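The arm that turns the dial
2019-05-25

The maintenance log for the test cell at Kovthorpe is a ring binder with a broken spine. It has 834 entries in it, most of them one line long. "Wiped lens." "Retaught dial." "Cable tie gone again, replaced."

The cell is one arm, one gripper, one wrist camera and one racing wheel on a bracket. The arm's job is to work the controls on the wheel again and again: press a button, let go, turn the dial one click, press the next button. A computer under the bench records whether each press registered. When the cell is healthy, a full pass takes 12 minutes and needs no one in the room.

Keeping it healthy is mostly a morning job. The technicians at Kovthorpe start with the bracket. Everything the arm knows about the wheel is measured from there, so if the bracket has moved, every taught position is off by the same amount. The bolts get a wrench before anything is powered up. Then comes the lens, which sits close to the gripper and picks up dust and finger grease. After that the arm is sent slowly through its positions with the gripper held clear of the wheel.

The fingertips wear fastest. They are soft pads bought from Eskildsen, and the log shows a set being changed after 80 passes. The shop tried stretching that last September and went back. Worn pads still press buttons well enough, but they slip on the dial, and a slipped dial looks to the software like a faulty one.

Teaching a new wheel takes much longer. Kovthorpe allows 135 minutes for it, split between finding the positions and checking them. The program, a package called Flasis, asks for three points on the rim and then each control in turn. The operator jogs the arm into place by hand, looks at the wrist view, and saves the point. Buttons are quick. The rotary dial is slow, as the gripper has to close on it squarely and its wrist has to turn on the same line as the dial. An error too small to see will make it climb off the knurling after a few clicks.

Cables are the other regular repair. The camera lead runs along the arm and bends at the wrist on every move. The first one was tied down too tightly and failed inside its jacket, with nothing to see from outside. The picture would drop out for a second — always at the same wrist angle — and come back. The replacement has a loose loop at the last joint, and a spare hangs on a hook by the door.

From the wrist, the red dial and the light blue buttons stand out well against the black hub, and the face buttons can be told apart by their white symbols. The bracket bolts show along the bottom.

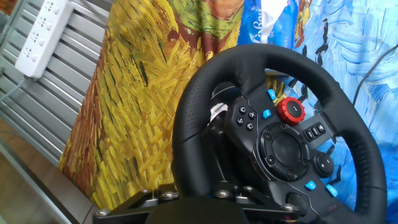
A second cell at Lorton

The sister shop at Lorton is building a copy this year. It will use the same pads and the same program, on a heavier bench. Kovthorpe has sent over its taught positions as a starting point, along with a photocopy of the log.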